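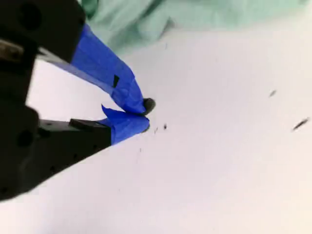 Surely a stock record that was right in September will still be right in spring if every sale has been entered, one reader of the previous handout objected. The objection is reasonable and is taken up first, as the rest of Unit 4 depends on the answer.

Inventory Control for Small Warehouses
Unit 4: Cycle Counting and Record Accuracy

4.1 Why records drift

A stock record changes only when someone makes an entry. The stock itself changes whenever an item is moved, damaged, returned, borrowed for a display or put back in the wrong bin. Sales entries cover one of these events. Over a season the others build up, and the record and the shelf part company even in a warehouse where every sale is entered correctly.

Errors also cancel one another. If one bin is short by two cartons and its neighbor is over by two, the total for the aisle agrees and the fault stays hidden until a customer orders from the short bin. For this reason accuracy is measured by location, and totals by value are reported separately.

4.2 The annual count and the cycle count

In an annual count the whole warehouse is closed and all locations are counted together. It satisfies the auditor, but errors found in this way may be many months old and their causes can seldom be traced.

In a cycle count a small number of locations is counted each working day while normal business continues. Students should note that a cycle count requires a cutoff -- a time of day after which no picking from the selected locations is permitted until the count has been entered. Without a cutoff, ordinary picking will appear as error.

4.3 Worked case: Grodham

The Grodham warehouse holds 2646 active locations. Management wished to count every location once in each quarter of 13 weeks. Dividing the first figure by the second gives just over 203 locations per week. Over a five-day week this comes to 41 locations per day, rounded up.

The Zollstead site used the same method but grouped its locations by rate of movement. Fast-moving stock was counted monthly, and slow stock twice a year. The daily workload was similar. The difference lay in where errors were found: up to 67 percent of corrections in any one month came from the fast group.

4.4 Recounts and adjustments

A difference between count and record is not adjusted at once. The location is recounted by a second person, without sight of the first result. If the two counts agree, open orders and recent receipts are checked before the record is changed. Each adjustment carries a reason code. "Unknown" is an acceptable code, although its frequent use should be reported to the supervisor.

Units of measure deserve particular care. In the Bühler case (see reading packet) goods were received by the box and picked by the piece, and the resulting differences were for a long time put down to theft.

4.5 Preparation for the next session

Read the Destness case and calculate the daily count for a four-week cycle. Bring your working on paper. State the cutoff time you would choose -- and the shift it would affect most.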